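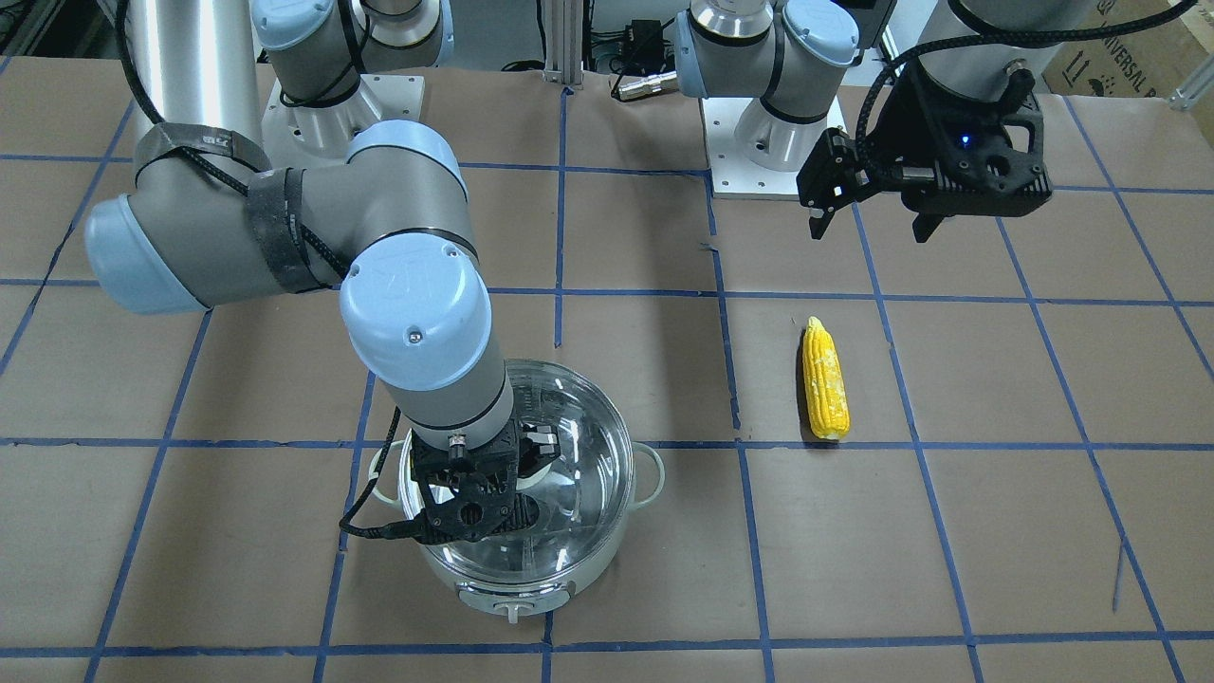 *By Sorcha Farquharson. Updated 21 Aug 2022*

# Corn, a Pot and a Lid You Can See Through

Corn on the cob looks like the sort of food that needs no explaining. It's yellow, you boil it, butter gets on your chin. But an ear of corn is a pretty odd thing once you look closely, and so is the pot it's headed for.

## What is an ear, anyway?

It doesn't hear. The word goes back to an old name for the part of a grain plant that holds the seeds. Wheat has ears too. They're just not as good with butter.

Each kernel is a seed. Plant the right kind and it could grow into a stalk taller than your dad. Outdoors, an ear wears a green jacket called the husk, and under that there's a mess of pale threads called silk. Every kernel starts out with its very own thread. A speck of pollen has to land on the silk, or that kernel never fills in. So if you find a gap in your corn, blame one unlucky thread.

Now look at the ear lying on the brown paper. It's yellow, which is the color most people draw when they draw corn. Corn also comes in white, red, blue and nearly black, and it must be tired of being left out of coloring books.

## Why the lid is glass

People who cook can't stop peeking. They lift the lid, look, say "not yet," and put it back. Every time they do it, a cloud of steam escapes and takes heat with it, and supper gets later.

A glass lid lets you peek without lifting. It works nicely until the water gets hot. Then the steam hits the lid, cools a little, and turns back into tiny drops of water, and now you're staring at fog. This is called condensation. It's the same thing that happens to the bathroom mirror, where it's also no help.

## Why the pot is shiny

The pot is stainless steel — that's iron with some other metals mixed in, mostly chromium. Plain iron rusts if you leave it wet. The chromium makes a skin on the outside, far too thin to see, that keeps the rust away. Scratch it and the skin grows back by itself. Your knees can do that too, but slower and with more complaining.

The loops on the sides are handles. A big pot full of water is heavy, so it gets two. Carrying it is a job for a grown-up, even if you're very strong and have told everyone so.

## How hot is boiling?

Near the sea, water boils at 212 degrees Fahrenheit. Climb a mountain and it boils at a lower temperature, because there's less air pressing down on it. Go up high enough to bring that down to 199 degrees and your corn will need a few more minutes. Turning up the burner won't help. You'll get bigger bubbles and the water will stay at 199.

## Try it (with an adult)

1. Pull off the husk and silk. Do this outside. Silk sticks to everything, including the dog.
2. Ask the adult to boil a pot of water and lower the corn in.
3. Put the lid on and wait five minutes. Watch for the fog.
4. Let the adult lift the corn out with tongs.
5. Let it cool before you bite — longer than you want to.

Save one kernel and slice it in half with a butter knife. The small pale part near the pointed end is the germ, the baby plant. The rest is mostly its packed lunch, and you're eating it.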